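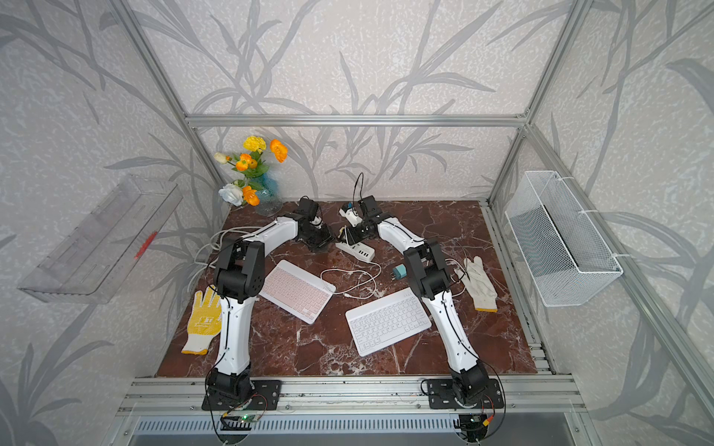 Two arms over a marble tabletop, with flowers near the back.

Home | Dating | Relationships | Opinion | Contact
Reading time: 2 minutes
Last updated: 2 September 2026

Response Time Is a Poor Measure of Interest

By Ertuğrul Uysal

Early dating advice treats reply speed as data. A fast reply means interest, a slow one means doubt. I think the measure is bad and should be dropped.

The first problem is noise. A person who answers in 11 minutes may be bored on a train. A person who takes 60 may be at work, driving, or asleep. Without a baseline for that person, the number carries no information, and a baseline takes weeks to build.

The second problem is that the measure is easy to fake. Once both people know that speed is being read, both adjust it. I did this myself last December, holding back a reply for 55 minutes to a woman I liked in Dratthorpe. She told me later that she had been doing the same. We were each reading a delay the other had set by hand.

Content holds up better. Look at whether the other person asks questions, remembers the answers, and proposes a time and place. Of these, the proposed time matters most – it costs something to offer and is hard to send by accident.

Some people do need prompt replies to feel at ease. They should say so in plain words, early, and see what the other person says back.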